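設備導入・予算計画 掲示板
スレッド:双腕ロボット導入に係る次年度予算の組み方について

投稿者:soumu_keikaku
2025年8月18日
当施設では、床清掃の補助作業を対象とした双腕ロボットの導入を検討しております。次年度予算の要求書は1月に提出する予定です。現在、Sekadel社およびLeitner社の2社より見積書を取得しておりますが、本体以外の費目の立て方について、導入済みの機関のご意見を賜りたく存じます。

投稿者:setsubi_kanri23
当方はSekadel社の機体を運用しております。本体価格のみで要求書を作成し、初年度に追加の補正を要しました。漏れやすい費目は、手首カメラの予備、グリッパの交換部品、ケーブル類、および作業用具一式です。ケーブルについては消耗品費で計上されることをお勧めいたします。

投稿者:tarkedum_user
作業用具の費用を軽視すべきではないと考えます。小片をちりとりやトレーに集める作業の場合、人が使用する市販品をそのまま把持させるのか、柄の形状を変更した専用品を調達するのかにより、費目も金額も異なります。当方では、まず市販品で作業の可否を確認いたしました。

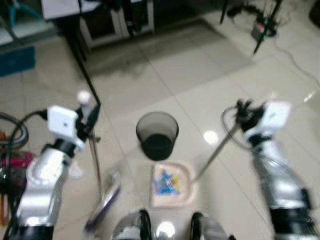
確認の結果、市販品のうち柄の細いものについては把持位置の調整に時間を要しましたため、一部を専用品に切り替えております。なお、用具の予備は15組を確保いたしました。

投稿者:yosan_tantou
前の投稿に異議がございます。専用品の調達は、汎用機を導入する趣旨に反するのではないでしょうか。用具を専用化するのであれば、自走式の清掃機を購入する方が費用対効果を説明しやすいと思われます。審査の場でも必ず問われる点です。

投稿者:tarkedum_user
ご指摘は理解いたします。ただし、当方の対象業務は清掃のみではなく、容器の移動および仕分けを含みます。清掃のみを目的とされるのであれば、ご意見のとおり専用機との比較資料を添付すべきです。

投稿者:setsubi_kanri23
床面の条件も仕様書に明記してください。光沢のあるタイルでは照明の反射が認識に影響する場合があり、当方では照明の改修費を別途計上いたしました。施設改修費は所管が異なることが多く、事前の協議が必要です。

投稿者:soumu_keikaku
多数のご回答をいただき、御礼申し上げます。保守契約についても伺います。Leitner社の見積書では、年間の稼働日数213日を前提とした定額契約が示されております。妥当と考えてよろしいでしょうか。

投稿者:yosan_tantou
初年度に213日の稼働は見込めないと存じます。調整期間を考慮し、初年度は100日を上限とする契約を交渉されるべきです。

投稿者:hoshu_keiyaku
定額契約を直ちに退けることには賛同いたしかねます。従量契約は故障時の出張費が別建てとなる例があり、総額の予測が困難です。両方式の見積書を取得し、出張費および代替機の有無を同一の条件で比較してください。部品の供給期間も確認事項に加える必要があります。

投稿者:soumu_keikaku
承知いたしました。両社に再見積を依頼し、用具費および照明改修費を独立の費目として立てる方向で調整いたします。Sultudari社の取扱機種についても情報をお持ちの方がおられましたら、引き続きご教示願います。

投稿者:setsubi_kanri23
Sultudari社については、当方では見積書の取得のみで、運用実績はございません。設置調整費が本体価格に含まれる形式でしたので、他社と比較される際は内訳の提出を求めてください。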